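Week 3: Does early block play make children better at math?

Read the Keso chapter before class. Bring the one-page summary, and be ready to say what you don't believe in it.

The claim you will meet everywhere is that children who play with blocks do better at math later on. Toy boxes say it, parenting sites say it, and the Plider catalog says it twice on one page. What the studies mostly show is a correlation, and a modest one.
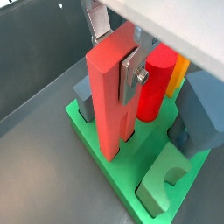
Start with who gets counted. Children who own a lot of blocks tend to live in homes with more money, more floor space and a parent who sits down with them. Any of those could carry the result. Ask also what counts as block play, a term that gets stretched to cover almost anything. Fitting a red H onto a green board is a different job from building a bridge out of plain bricks, and a study that lumps the two together has told us very little. Pacheco lumps them. So does the Dreranura survey, which had 1,000 families fill in a form from memory.

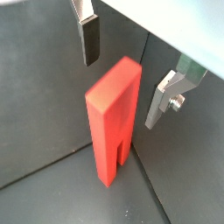 Page last changed: April 28, 2019

Now the test itself. In the Keso study, 16 children got extra block time and were then asked to copy block patterns. They improved at copying block patterns. I would expect that. Whether they got better at fractions is a separate question, and the chapter never asks it.

Kadir Sarıgül will argue the other side in June. His view is that small studies pointing the same way should count for something. Maybe. They should count for less if the ones pointing the other way stayed in a drawer.

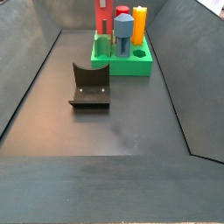 A drawer full of failed studies is hard to measure, of course, and I don't want you using it as an answer to everything. If you think results are missing, say what you would look for and where.

For discussion:
What would a fair comparison group do with its time?
How long after the play should the math test come?
Would you accept a parent's report of hours played? Why?

Written answers, 2 pages at most. Don't cite the toy boxes.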